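Workshop notebook, Ballbridge site
Tuesday, October

Subject: repeat wear test on terrazzo tile, Hatov and Sandberg batches

The second run on the abrasion wheel was started at 09.15, after the grit hopper had been emptied, brushed out and refilled from a new sack. The Hatov tile was mounted first. It completed 3,000 turns without a stop. Loss of thickness was within the limit set for public floors, and the marble chips stood very slightly proud of the cement between them, as in the spring run.

The Sandberg tile was stopped at 2,029 turns. A chip had lifted near one corner and was scoring the wheel. The tile has been bagged and labelled 253 and is on the lower shelf of the drying cupboard. It is not to be cleaned.

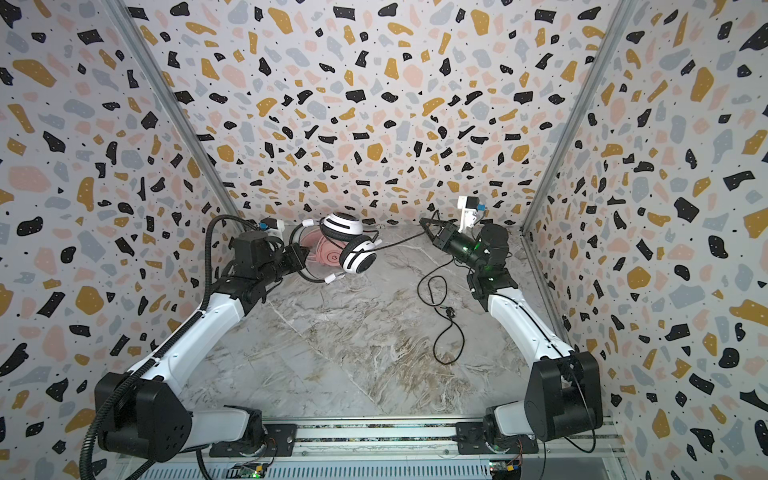

Ramska replied by telephone before noon that the lifted chip should not be put down to the binder until the curing record had been checked, and that two tiles from the same pallet had left the works before the full curing period was over. A copy of the record has been requested. Until it arrives, the result for 253 is entered as void and should not be quoted in the report.

Slip readings were taken in the afternoon with the pendulum, dry and then wet. The rubber slider was changed between the two tiles and conditioned afresh. The first three wet swings on the Hatov tile were discarded, as the water had not spread evenly. 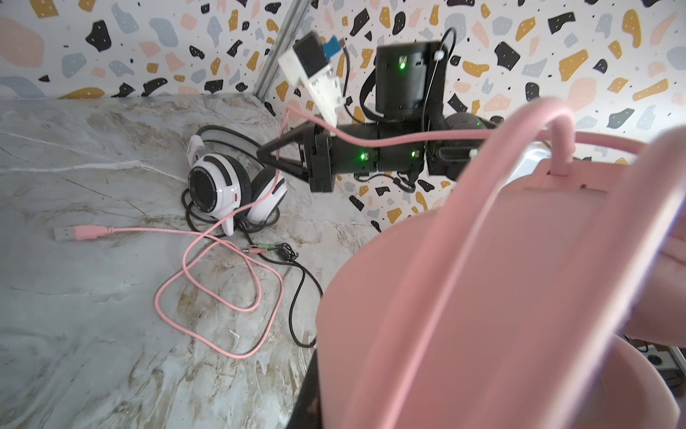
The remaining readings agreed closely with one another. The sealed half of the tile gave lower wet values than the unsealed half, and the difference is large enough to be raised with the client before any sealer is ordered for the entrance hall.

Stain spots (tea, cooking oil, vinegar) were set out at 15.40 under watch glasses and left overnight. 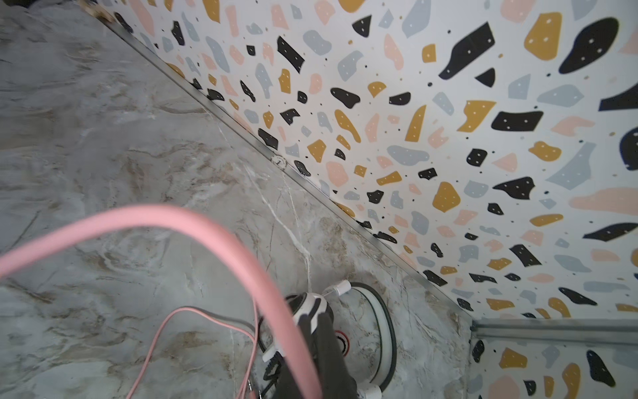
Vinegar is expected to etch the paler chips whatever the finish, and the morning reading should record the dulling separately from any colour left behind. Wheel counter at close: 3,558. Grit to be reordered.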